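Living with Coeliac Disease: Course Handout
Session 4: Getting a Diagnosis, and the First Months After

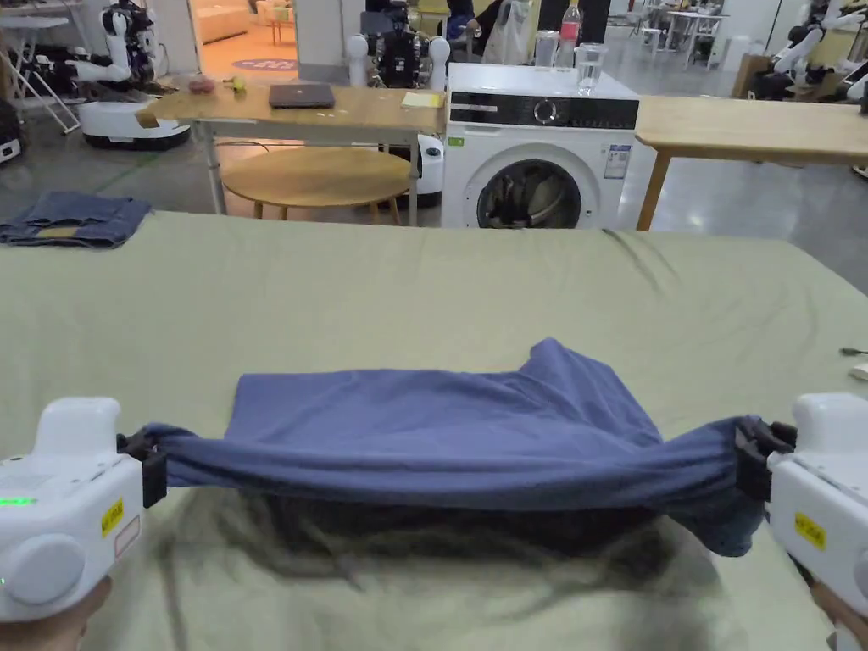

Femke Verschueren asked after the last session whether a person who has already stopped eating gluten can still be tested, and whether feeling better without it counts as proof. The short reply to both is "not easily", and most of this session deals with why.

1. What the blood test looks for

The usual first test measures antibodies called tTG-IgA. The body makes these when someone with coeliac disease eats gluten. If gluten has been out of the diet for a while, the antibodies fall and the test may come back negative even though the disease is there. Adults are normally told to eat gluten in more than one meal a day for at least six weeks before the blood is taken. Anyone who has already cut it out should talk to their GP before starting again, especially if the symptoms were bad.

Total IgA is often checked at the same time. A small number of people make very little IgA, and for them the standard test can miss the condition. A different antibody is then used.

2. After a positive result

A positive blood test usually leads to a referral to a gastroenterologist. Many adults go on to have a biopsy, in which small samples are taken from the gut lining through a thin camera tube. Some adults and children with very high antibody levels can be diagnosed without one. Keep eating gluten until the specialist says you can stop.

Feeling better on a gluten-free diet is useful to know, but it doesn't confirm the diagnosis. Irritable bowel syndrome and wheat allergy can both improve when bread and pasta go.

3. Symptoms outside the gut

The Hanska workbook (page 39) has a full table. The ones people most often fail to mention to their doctor are:

tiredness that doesn't lift with rest
mouth ulcers
iron, folate or B12 deficiency
an itchy, blistering rash, often on the elbows or knees
numbness or tingling in the hands and feet
repeated miscarriage or trouble conceiving

Close relatives — parents, brothers, sisters, children — have a higher chance of having the condition and can ask for a test even if they feel well.

4. The first months

Expect progress to be uneven. Bloating and diarrhoea may settle within weeks. Tiredness can take longer, and the gut lining can take months or years to heal. Ask for a dietitian appointment early, as there may be a waiting list. A bone density scan may also be offered.

Oats need care. Ordinary oats are often contaminated with wheat or barley, so buy only those labelled gluten-free. A few people react to these too — raise it at your review if symptoms carry on.

Reviews are normally once a year once things are stable. Bring a list of any supplements you take.

Before next time

Read the Nic Aodha chapter on food labels, pages 155 onwards. Bring one empty packet from your own cupboard. The Prercombe group meets in the upstairs room as usual; the Bundcombe group starts half an hour later until the end of July.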